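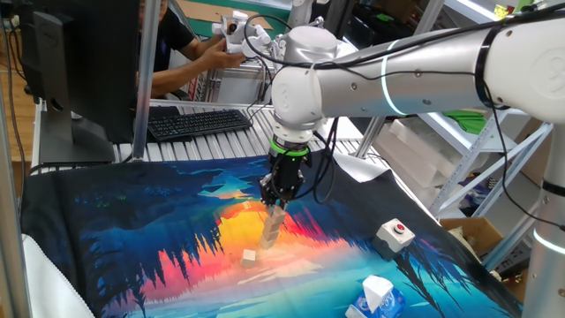 Water Use in Student Kitchens of the Losthorpe Residence

Course project, spring term

1. Background

The Losthorpe residence has four floors and one shared kitchen on each floor. In May the residents received a letter which asked them to save water, but the letter did not say where the water goes. Our group decided to study dishwashing by hand.

2. Method

We put a small meter, borrowed from the Pranstead laboratory, on the cold tap of 2 kitchens. We read it every 24 hours, always at nine in the evening. We also gave a short paper survey to 100 residents. The hot tap was not measured - the pipe there is too close to the wall.

3. Results

The kitchen with a plug in the sink used less water than the kitchen without one. Most residents answered that they wash under running water, and many wrote that they would fill the sink if it was cleaner.

4. Discussion

The two kitchens are not fully equal. The second floor cooks more on weekends, and the meter cannot separate cooking from washing. For the next group we recommend to measure both taps and to buy plugs for all floors before starting.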